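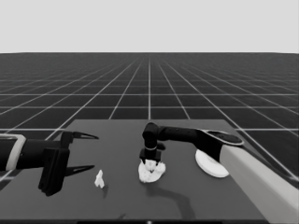 双腕セルのシミュレーション画面。右腕のグリッパーが白い塊に届いたところ。

Zasmont「双腕セル作業基準キット」レビュー
掲載日:10/19/26

Zasmontの作業基準キットを3月から使っている。中身は、双腕ロボットのシミュレーション環境で把持作業を組むときの規則集と、点検表のテンプレート、それに練習用シーンである。規則は全部で81項目、章は12に分かれている。ロボット本体や制御ソフトは付属しない。

評価に使ったのは社内の検証案件Fustskaで、内容は小物部品の把持と仕分けになる。以前はFedirdenの手順書を使っていた。そちらは単腕を前提に書かれていて、両腕が同じ作業台に入る場合の決まりは自分たちで足す必要があった。

良かったのは第二章の「共有領域」だ。片方の腕が台の中央に入っている間、もう片方は指を開いて待機位置に置く、という決め方が明記されている。待機位置の高さ、進入の順番、退避の条件も表に書き込む形式で、担当が替わっても読み違いが少ない。腕のリンクが皿や部品の上を横切る場合は、肘の通過高さを別欄に記入する。この欄は前の手順書になかったもので、うちでは一番よく使っている。

第五章は視点の規則である。全体を見る視点と手先の視点を両方残し、把持の合否は手先側で判定する。記録の手間は増えたが、判定で意見が割れることは減った。

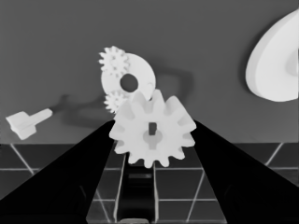 手先側の視点。歯車を左右の指で挟んだ状態。奥に円板と小さい歯車が2個見える。

歯車のように外周に凹凸がある部品は、指が歯の山に当たるか谷に当たるかで姿勢が変わる。キットでは、中央の穴の向きを基準にして角度を記入するよう求めている。キー溝のような長い穴なら基準にしやすい。丸穴だけの円板では基準が取れず、この場合の書き方は規則に載っていない。問い合わせたところ、任意の印を付けて代用してよいとの回答だった。次の版で本文に入れてほしい。

不満はほかにもある。布のように形の定まらない物の扱いは半ページしかなく、「必要に応じて把持点を追加する」で終わっている。把持点をいくつまで増やしてよいのか、押し付け量の上限をどう決めるのかは書かれていない。うちではCalimlimの社内基準から該当部分を借りて補った。
日本語版の用語も揃っていない。同じ部位が「指」「爪」「フィンガー」と章ごとに変わるので、最初に対応表を作っておくとよい。

導入にかかった時間は、読み合わせと点検表の書き換えを含めて21時間ほど。練習用シーンは灰色一色で見た目は地味だが、動作は軽い。

なお、このキットはシミュレーション段階の基準で、実機の安全規格への適合を確認するものではない。実機に移すときのリスクアセスメントは別に行うこと。序文にも同じ注意がある。

双腕の案件をこれから始める部署には勧められる。単腕だけなら、今ある手順書で足りると思う。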